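2024-09-04, bench log, Tustdale shop

Picking this up where I left it last week, so no recap, scroll up if you need the part list. Short version of tonight: the furniture kit job (Pokeo on the whiteboard, don't ask me, Socorro named it) finally has all its pieces printed and I spent the evening on the grasp, the tags and the wrist camera exposure. In that order, sadly, and I should have done the camera first.

Started with the round stock. I wanted to know how straight a rod sits between the fingers when I let the arm take it upright, and whether the wrist camera gives me enough edge to measure lean. With the dark side and the light side split like this, the left edge of the rod is super easy to find and the right edge is mush, the shadow eats it. I ran the edge finder with the threshold at 20, then at 9, and 9 was nicer but picked up junk in the speckly corner. 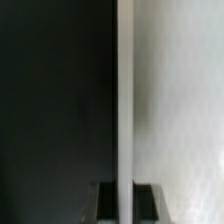
Milagros read this over my shoulder and said to quit fitting both edges: fit the good one, add the known diameter, done. She also thinks I should turn auto exposure off for good. Fine, yes, I had it off in May and then I reflashed the camera and forgot!

Exposure is now locked. Write it down, me: the setting lives in the Mondis config file, NOT in the launch script. The launch script one gets ignored.

Next, the big white molded part. The job is to bring the tip down to the inner floor without touching the rim or bumping the ring boss near the rounded corner. I'm using the boss as my reference because it's round(ish, the hole reads as an oval from that angle and my circle fit hates it). Swapped in an ellipse fit and it behaves. The approach is in small steps, 5 mm each until the last bit, and then I creep. Slow, but I've cracked one of these already and the reprint took all night.

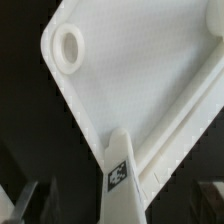 Socorro Ccori wrote back on the shop list: why not skip the boss and use the long ridge down the side? A straight line gives you angle for free, and you'd only need the boss to fix where you are along it. Try both and post the numbers please.

So, okay, that's a good idea and I'm annoyed I didn't have it. Going on the to-do. The ridge has a thin shadow line next to it, which might help or might turn into two lines depending on the light. We'll see.

On to the square peg and tray, my favorite bit. Both the peg and the posts have tags, and there's a card with two more lying flat behind the peg for the side camera. The pads clamp the peg up high, which I like for clearance, but it means any tilt gets longer by the time you're down at the tray. I had been planning to grab lower.

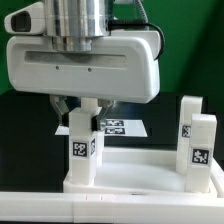
Grabbing lower has its own problem though, the fingers start getting in front of the tag on the peg and then the side camera has nothing to lock on to. Compromise for now is to keep the high grasp and correct for tilt before going down. I wrote a dumb little loop for that, the one Benavides sketched on the back of a receipt (it's taped inside the cabinet door). Nudge, look, nudge, look. It needs a cap on how many nudges or it will sit there all night being picky.

Other stuff while I remember:

The side camera tripod has a loose foot. I put tape on it. Somebody with actual patience should fix it.

Log folder is at 515 files and I haven't named any of them properly, sorry.

If you move the tags, reprint them at the same size! I lost about an hour to a tag I'd scaled to fit the paper, and everything came out closer than it was. The white border has to stay on too, don't trim it for looks.

Last thing I looked at was whether the finger tag stays readable from the wrist with the pale panel behind it. I was worried about white on white on white, but the black square does all the work and the slight tilt is no big deal. The side face tag (if that's what it is) is useless from the wrist, you only get a thin dark strip of it, so I'm dropping it from that camera's list.

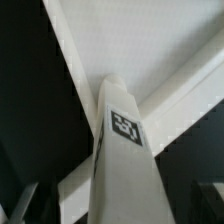
Finger against the pale panel, front tag in view, wrist cam.

To do next: ridge versus boss, cap on the nudge loop, ellipse fit into the main branch, and put the Mondis setting somewhere I'll find it again. Leaving the tray where it is, please don't bump it.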